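# Drollell two-finger gripper kit: a season with our student robotics club

*5 February 2021*

We've had the Drollell kit since October, and enough people have messaged me asking if it's worth the money that I figured I'd better write it all down in one spot. I'm one of the student leads for our robotics club, I do most of the gripper stuff, and I've now spent more evenings with this thing than I have with some of my friends.

Quick background. Our club enters the Clulledau challenge, the sorting one, where your arm has to pick clothes out of a messy pile and put them where they belong. Rigid parts we could already do in our sleep. Cloth is a whole other animal! A sock doesn't have a top, a T-shirt has about a thousand shapes, and if you pinch two layers when you wanted one you get nothing for it. Our old gripper was a hand-me-down with rubber pads worn as smooth as river stones, so when the budget came through we paid $568 for the Drollell and never looked back. (Okay, I looked back once, when I opened the manual.)

## What's in it

You get the gripper, spare finger pads, a bag of screws, a controller board and a lead that is too short. The manual is 18 pages and I'd say four of them are useful. The rest is safety warnings, plus a wiring diagram printed so small that I took a photo on my phone and zoomed in to read it. No mounting plate for our arm either, so plan on making or buying something to go in between. The Najafi adapter costs extra and takes forever to ship.

Putting it together was easy enough. One evening, two of us, a lot of chips. The screws are decent quality and I only stripped one, which for me is a personal best.

## Using it on clothes

This is where I got really happy with it. The fingers close slowly at the end of their travel, and you can set how slowly, so they gather up the fabric before they squeeze. With the old one we'd come down on a pile and just push a dent in it. Now we come down, the tips get hold of a fold, and up it goes. We practise with a plain old mix of things from home: dark stuff, pale stuff, florals, whatever's clean.

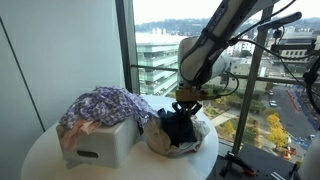

The slow close does cost you time, mind you. Clulledau rounds are timed, and on the default setting we were losing points on every single pick. I ended up running it fast until the fingers are nearly shut and then easing off for the last bit, and you can save that as a preset, thank goodness. It took me a few tries to find the menu for it. It's under "Travel", not "Speed", for anyone who's hunting.

Over the season we logged 1143 picks (the logbook is my baby, don't judge me), and the pads have held up better than I thought they would. There's a bit of a shine on one of them now. Knits are great, cotton's great, anything with a bit of grab is great. Slippery sports shirts are still a pain and I don't think any pad in this price range will fix that. We tried the textured spares and they helped a little, but they also pulled a thread on somebody's favourite jumper, so back in the drawer they went.

Two layers at once is still our biggest headache. The gripper will tell you how far apart the fingers stopped, and in theory a bigger gap means more cloth. In practice one thick hoodie sleeve reads the same as two thin shirts, and the number jumps around if you catch a seam. I wouldn't buy it for that feature.

## Bags

The second half of the challenge has you working with bags as well, and I was sure it'd be a disaster. It's been better than I feared. The tips are narrow enough to get down into an open bag without dragging the sides in, most of the time. Coming in straight down works best for us. Any sort of angle and a finger hooks the rim, and then you've got the whole bag dangling off the arm and everybody cheering.

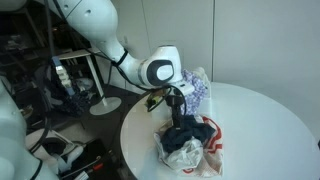 Thin plastic is the one material where I'd turn the force right down. At full squeeze it bunches up between the pads and then sticks there after the fingers open, and you stand around waiting for it to drop while the clock runs. We set ours to 80 for clothes and well under that for anything see-through and crinkly.

## The software

Hmm. The Drollell app works, and it looks like it was made by someone who'd never met a human being. Every time you unplug the board it forgets its name. We gave up and drove it through Sundo, which our club already uses for the arm, and after that it behaved itself. If you're on Sundo too, grab the newer driver, because the old one drops the connection when you send commands too quickly. I lost a full evening to that one. I blamed the cable, swapped the cable, blamed the second cable...

Speaking of cables, the exit is on the side of the body and it sticks out more than I'd like. You need plenty of slack for the wrist to turn, and you need to check where that slack goes at both ends of the move. A right-angle plug would've been a nice touch for the price.

## Would I buy it again?

Yep, I would, for a club like ours. If you only pick up blocks and cans, save your money and get something cheaper. If you're doing cloth, the slow close is worth it all by itself, and the rest is stuff you can work around with a longer lead and a bit of swearing under your breath.

I'm giving it four out of five. The missing point is split evenly between the app and the short lead. I've got a spare set of the textured pads if another Clulledau team wants to try them, barely used, just keep them away from your good jumpers.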